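Objet : Re: [liste-endurance] Les 19 tours de Plelmont, on en parle ?
Date : 23/12/2021

Bonsoir à tous,

Quel plaisir de lire vos comptes rendus ! Je réponds au message d'hier :

> La finale de Plelmont s'est jouée au ravitaillement, point final.
> La Covia avait le rythme, la Sultana avait le réservoir. Avec
> 20 litres de plus, n'importe qui gagnait.

Pas d'accord, mais alors pas du tout ! J'ai repris mes temps au bord de la piste, et la Covia perd déjà du terrain avant son arrêt, dans l'épingle du bas, à chaque passage. 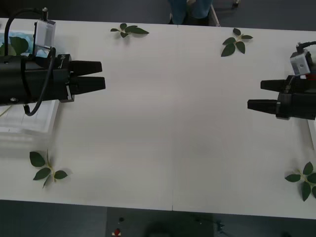 La table blanche et les deux bras, face à face.

La Sultana, elle, freinait plus tard et ressortait proprement. Au drapeau, l'écart était de 1,014 seconde après 19 tours, et j'en ai encore des frissons. Mon voisin de tribune avait perdu sa casquette et s'en fichait royalement. 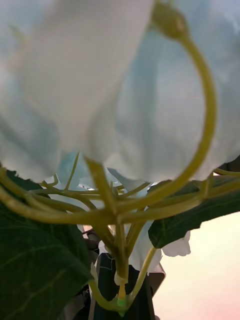 Fleur blanche vue par-dessous, avec un petit bouton fermé.

Et puis 2 000 spectateurs sous la pluie, pour une manche de club, ça fait chaud au cœur (en août, on était bien moins nombreux, et il faisait beau).

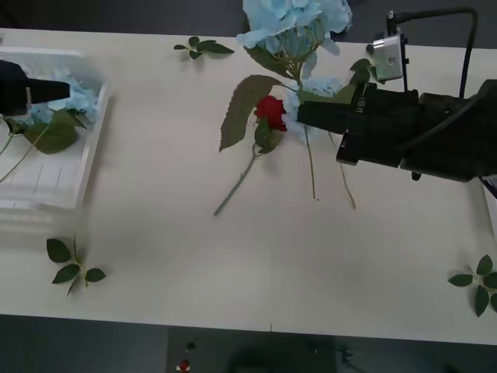

Pour la saison prochaine, je rêve d'une livrée neuve sur la Trirotia, qui traîne son gris depuis trop longtemps. On a hésité des heures à l'atelier entre le rouge et le vert. Moi, je vote pour le bleu pâle de l'hortensia posé dans le bac blanc, avec les numéros en noir, ce serait superbe sous les projecteurs ! Il faudra juste que le vernis tienne aux gravillons.

Côté moteur, la boîte est remontée et le premier roulage

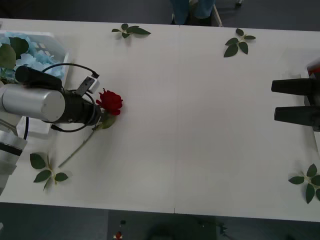

se fera sur le petit tracé, pneus usés, sans chercher le chrono. Si quelqu'un a gardé ses réglages d'amortisseurs pour Plelmont, je suis preneur, même griffonnés sur un coin de nappe.

Bonnes fêtes à toute la liste, et vivement la reprise !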